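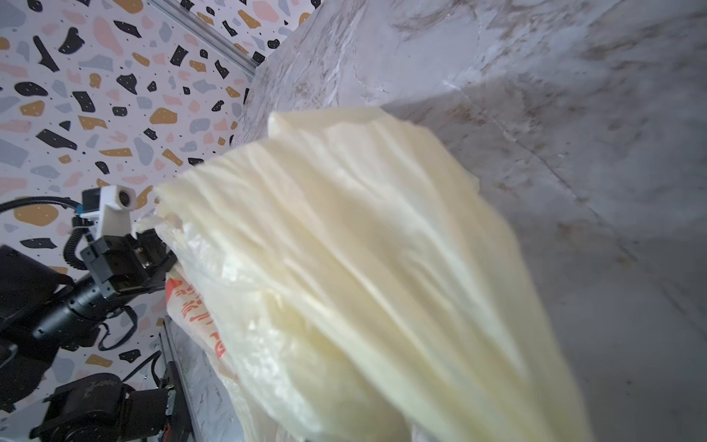

# Jetska produce bags, thin film, flat-packed

Single-use bags for whole vegetables, supplied by Staltov. The range covers three sizes. All are open-top, unprinted as standard, and made from the same clear-to-milky film. Custom printing in one color is available on the two larger sizes.

## Sizes

| Code | Flat width | Flat length | Suited to |
|---|---|---|---|
| JT-9 | 9 in | 14 in | Scallions, radishes, single peppers |
| JT-14 | 14 in | 20 in | Romaine, broccoli, small napa |
| JT-20 | 20 in | 29 in | Full-size napa cabbage, celery bunches |

Widths are measured flat, seam to seam. Usable circumference is twice the flat width less the seam allowance. For napa cabbage, measure the head at its widest point, usually a third of the way up from the root end, and choose the size with at least 2 in of slack. A bag that fits tightly will split at the side seam when the head is pushed in.

## Material

- Film: high-density polyethylene, semi-transparent
- Surface: smooth, slightly noisy when handled
- Seams: heat-sealed, bottom and one side
- Vents: none as standard; pinhole venting on request for JT-14 and JT-20
- Temperature: refrigerator use. Not for freezer, microwave or oven.

The film creases permanently. Creasing has no effect on strength.

## Loading a napa cabbage

1. Remove damaged outer leaves. Do not wash the head before storage.
2. Open the bag fully and lay it on a flat, dry counter.
3. Insert the root end first. The leaf tips bruise easily and should face the opening.
4. Fold the loose film over the tips once. Do not knot it.
5. Store upright where shelf height allows, otherwise on its side with the fold underneath.

To unload, hold the root end through the film and slide the bag back toward it. Pulling on the leaves tears them at the rib.

Cut heads should be wrapped on the cut face before they go into the bag. The bag alone does not seal well enough to stop the edge browning.

## Printing

Printing is one color, one side. Text may run along or across the bag. Red and orange inks read best against pale vegetables; light green is not recommended. Keep lettering 1 in clear of the seams. Characters less than half an inch high become hard to read once the film bunches.

Artwork is checked by Merike Rozīte at the Strobel print office. Approved artwork is kept on file for reorders.

## Packing and dispenser

Bags ship flat in sleeves of 32, with 14 sleeves to a carton. The JT-9 and JT-14 fit the Wakel wall dispenser. The JT-20 does not and should be drawn from the sleeve.

Store cartons out of direct sun. Film kept on a bright shelf turns brittle at the folds.

Specification revised 27/12/2024. Replaces the July sheet, which listed the JT-20 with a gusset.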